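Right hand drifts off the cubes after warm-up

Plarier
Two-arm cell, stacking cubes on a white table. For the first 5 or so stacks the right hand is fine, then it starts closing too far forward. I recalibrated the wrist in February. What should I check next?

Odera_bench
Recalibrate again.

Flerkden
Check the cable first. If the loop at the wrist is too short it pulls as the forearm turns. Then tighten the wrist bolts and rerun the zero routine with the arm warm, after 51 minutes or more of running.
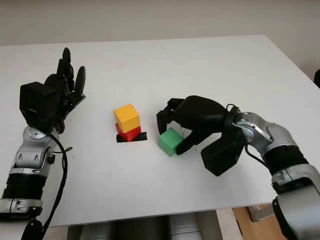 Table reference matters too. On our cell I check it with a short stack before every shift. The red cube goes on the black tape with the yellow one on top, and the green one to the right is the pick I watch for drift. If the tape has crept, redo the table zero before you touch the wrist.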